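A day at the Huet wire works

12/5/23

I've been promising to write up the Huet visit for weeks now, so let me get it down before I forget half of it.
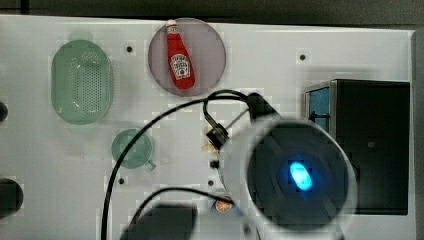
The short version is that I spent most of a day walking around a plant that draws wire and welds it into mesh, and I came home with sore feet, a bag of samples and a much longer list of questions than I went in with. If you buy mesh for a living (I do, mostly for small filter housings and guards) and you've never seen it being made, go. Seriously, ask your supplier. They usually say yes!

I got in through Lucienne Deschamps, who handles the smaller accounts and has put up with my emails since January. There were 12 of us in the group, a mix of buyers and shop owners plus two students who asked better questions than the rest of us. We got coffee, ear plugs and those awful slip-on toe caps that never stay put, and off we went.

We started in the rod yard. The raw stuff comes in as big coils stacked three high under a roof with no walls, and the wind goes straight through, so nobody lingered. Each coil has a tag, and the tag number follows the wire all the way to the finished roll. Lucienne pulled one at random, number 3562, and said she'd show us where its sister coil was by the end of the tour. I liked that. I've had batches turn up over the years with no paperwork at all and a shrug over the phone.

Drawing was the part I'd been looking forward to. The wire gets pulled through a row of dies, each a bit smaller than the last, and it comes off the far end so fast you can't really see it moving - just a shiny line that hums. The operator there has been on the same line for 15 years and can tell from the sound when a die is starting to go. I stood next to him for a good while and heard no difference whatsoever, but he stopped the line, swapped one out and showed me the worn one under a loupe, and sure enough there was a ring in it.

Then welding. It's loud, even with the plugs in. They run two older machines and a newer one they all call the Rulari, and you can tell which one gets the good jobs. Changeover on the Rulari takes them roughly 50 minutes when they go from one opening size to another, and on the old ones it's more like half a shift. That explained a lot about my lead times. I order small lots in odd sizes, so I'm the customer everybody on the floor is groaning about, and one of the setters more or less told me so (nicely). We had a useful talk about it and I'm going to bundle my orders by opening size from now on and see if that helps with the price.

Lunch was in the canteen. Lentils, good bread, a very decent apple tart. I sat with a guy who makes bird feeders and we swapped stories about burrs.

After lunch came cutting and edging, which was slower going. There's a lot of hand work left in it, more than I'd guessed. The Lakon range, which is their finer stuff, is still trimmed by two people at a bench with shears, and they check every corner with a gloved thumb. I asked about laser cutting and was told they tried it and didn't care for what it did to the coating. We also got a quick look at the Nunano line, but it was down for service that day, so that was mostly looking at open panels and a man's boots sticking out from underneath. A bit of a shame, as it was the one thing I'd specifically asked to see. Lucienne says I can come back when it's running and I plan to hold her to that.

The test room was tiny and we had to go in by turns. They pull samples apart at the welds and write down where they let go. I brought along a scrap from a batch I'd complained about last year and they ran it while I waited. It held better than I'd claimed. Ouch. I suspect my own bending jig now, and I've got it on the bench to take apart.

And yes, we did find the sister coil. It was a finished roll by then, wrapped and sitting by the loading door with the tag wired on.

Practical stuff if you go: wear real boots so you can skip the toe caps, bring a notebook (phones stay in the lockers on the welding floor), and leave yourself time at the sample shelves near reception. I grabbed mine in a rush and ended up with two the same. Parking is behind the office, through the second gate. I took the first gate and had to back out past a truck.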